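Questions people keep asking about the two-arm table

I've had the same handful of emails since I put the Hiltura build up, so I'm answering them in one place. If yours isn't in here, write to me and I'll add it (slowly, sorry).

What is Hiltura, anyway?

It's my name for the pair of small robot arms I've been putting together at Pirnumlow, the shared workshop where I rent a bench. Two arms, two grippers, one white table. I wanted something that could use both hands on the same job, the way you'd hold a jar with one hand and fish around in it with the other. There's no product and no store. It's a hobby that got out of hand!

Did you build it all yourself?

Nope. Vasilis Mladenović did most of the wiring, and he redid mine after he saw it. The first set of fingers came from Kimie Honda, who had a drawing left over from an old project and let me hack it up. I did the frame, the mounts and a whole lot of swearing at the software.

How much did it cost?

More than 906 dollars so far, and that's with secondhand motors. The camera mounts were the cheap part. Cables were the part I didn't budget for at all, and I'm still buying them. If you start from new parts, expect to pay a good deal more than I did.

Why long skinny fingers on one arm and fat ones on the other?

I get this one a lot. I started out wanting them the same, but then I tried working over cups and small rings, and wide fingers just block everything. Skinny ones can come straight down on a thing that's standing up in a cup. The wide ones are nicer for steadying stuff from the side, with a pad on the inner edge so there's something soft-ish against the plastic.
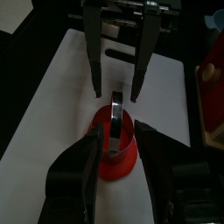

The catch is that both arms want to be in the same few inches of air. I keep a no-go zone in the code for each one, and it moves when the other arm moves. My first version had it fixed, and I bent a finger in the first 5 minutes.

Doesn't shiny metal mess up the camera?

It sure can. A polished ring picks up whatever is near it, so my edge finder sees bright lines that aren't edges. I keep the lights low and I throw out the brightest pixels before doing anything else. Lejla Stojanovska thinks I should just paint my test rings gray, and she's probably right, but I like them shiny.

How often does it work?

I ran 187 tries in August with the settings I have now, and 27 of them went wrong. Most of the bad ones were the cup sliding. A few were me starting a run with yesterday's calibration loaded, which I still counted, because I'd want you to count yours.

Can I have the files?

Finger drawings, yes. Code, yes, but it's ugly and the comments are half jokes. The motor settings are only good for my motors, so please don't copy those over and hope. Start slow, keep a hand on the stop button, and tie your hair back.

Can I come see it?

Evenings are best, usually after 7. Ask at the door for the table in the back. Bring a small object you think it can't pick up!

Related
Fixing a bent gripper finger in a bench vise
Cable chains I have known
Calibrating two arms to one table
Rubber pads: what stuck and what peeled
Getting a bench at Pirnumlow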